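Jerkemberg Foods, store walk-through
Date: 10 Jan 2022
Store area: 688 square meters, sales floor and back room

Front entrance: OK. Mats flat, carts stacked clear of the door.

Produce: OK. Bitter melon and taro bins labeled in both languages. One cracked crate under the plantains, taken out.

Live fish tanks: Needs work. Floor drain slow. Staff use a squeegee every 30 minutes until it is cleared.

Freezers: 3 checked, all holding temperature. Door seal on the dumpling freezer is worn. Same comment as in August. Order the part from Vastutix.

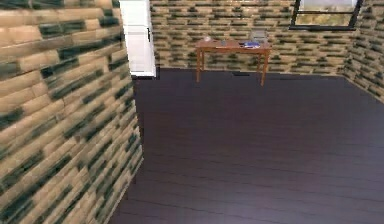

Dry goods: Rice sacks were piled too high at the end of aisle two. Restacked during the visit. Keep the 80-pound pallets on the floor.

Spice counter: OK. Scoops clean, lids on. Allergen card missing for the sesame mix.

Imported jars: Two Tredevness pickle jars with bulging lids, pulled from sale. Check the rest of that case.

Back room: Heo noodle cartons blocking the extinguisher. Moved. Tape the floor so it stays clear.

Recheck drain and freezer seal at next visit.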